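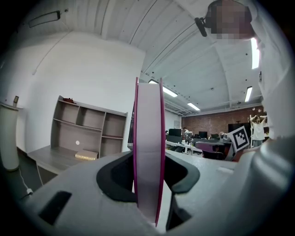
Figure 2. Roll of white tape seen edge-on, with the ceiling lights of the workroom behind.

Search articles, authors, keywords
Reading time: 9 min

4.2 Tape and other small supplies

In the Weltwood building, the small supplies are shared by all people who work at the desks. Tape is the most moved of them. In our log of 1,873 movements of objects, 423 were movements of a roll of tape, more than for scissors, markers and labels taken together. The log was kept during 25 working days in November and the weeks after it, and every movement was written down at the place where the object was put back, or where it was left.

We expected that tape would be kept near the packing shelf, as the plan of the room says. In practice the rolls traveled from desk to desk, and they stayed where the last job was finished. A roll is small and has no fixed owner, so a person who finds it on the desk often keeps it there until somebody asks. The same was noted in the Manalastas storeroom study, although in that place the rolls were heavier and were used mostly for closing boxes.

The way a roll is put down also has an effect on how easily it is found again. When it lies flat, the face is toward the ceiling and the ring shape is clear from a distance. When it stands upright and is seen from the edge, as in Figure 2, only a narrow band is visible. The roll in the figure is pale on a pale background, and the thin magenta or purple line along its rims is the strongest color on it. Several users told us that they look for the color of the rim first and for the roll only after. We did not plan to ask about this point and we have no separate measure of it.

Light was a second matter. The workroom has a white ceiling with bright fluorescent strips and a plain white wall, and users who searched for white tape complained of glare more often than users who searched for dark objects. For the second part of the study we bought rolls with a darker core from Sastar and we marked the shelf with Diter labels. The rolls were returned to the shelf more often in the first days, but later the habit became weak again. It is possible that the labels were only interesting while they were new. The searching times for both kinds of roll are given in Section 4.3.

Related articles
Shared scissors: a study of borrowing between desks
Shelf labels and the return of small tools
Ceiling light and the search for pale objects
Where do the markers go? Notes from a storeroom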